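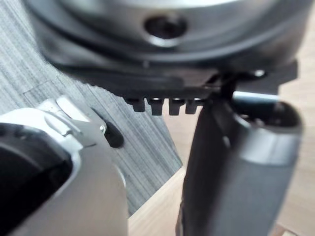 4. Pilot runs with the student teams

4.1 Setup

Three teams from the June course, all on the same robot, all in the same office aisle. Task list kept short on purpose. Team Jandance took cabinet doors, team Camby took floor pickup, team Fonseca wrote the logging and ended up doing most of the calibration too. Kristýna Trnka ran the schedule and signed off on each team's code before it went near the arms. 100 attempts per task was the plan. Doors got all 100. Floor pickup is still short, see 4.3.

Wrist views were recorded for every attempt, head view as well. No depth used in this round. The teams wanted it, we didn't have time to sync it properly.

4.2 Cabinet doors

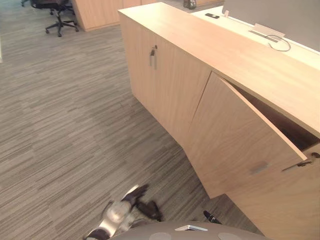
Grasp point selection was the hard part for Jandance, harder than the pull itself. Their first detector was trained on catalog pictures of Skodemwood cabinets, nearly all with bar handles, and it scored badly on anything flush with the door. Here the fronts are mixed. The closed door on the left has a small vertical metal handle, the one standing partly open has a recessed rectangular pull set into the wood, and the detector would go for the first and skip the second. Pale wood on a pale front, low contrast, silver insert — not much to work with. Fix was to relabel 900 crops by hand and add a separate class for recessed pulls. Dull work, two evenings. After that the wrong-handle errors dropped to 7 in 100.

Partly open doors were treated as their own start state. The team goes for the door edge in that case and ignores the pull completley. Faster, and the wrist needs less rotation. We did not compare the two approaches under equal conditions so no claim about which is better.

4.3 Floor pickup

Thin flat items. Camby picked clear tape as the worst case they could think of, and the segmentation numbers agree with them. On the striped carpet the streaks come straight through the tape (Figure 3), so the mask tends to break up into pieces wherever there is no shine. Wrinkled spots are the best cue. Loose ends get missed alot. 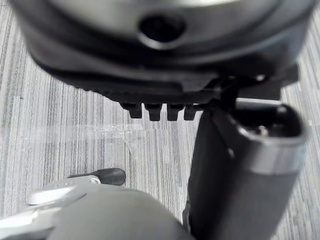 Figure 3. Wrist view, floor pickup task. Clear tape on carpet at left center, loose strand at its right end.

The team now weights highlights over edges and ignores anything with the same streak direction as the carpet. Helps on tape, hurts on paper strips. Remaining attempts will use both versions, alternating, same start poses. Results table to be updated once those are in — for now the floor pickup row should be read as partial.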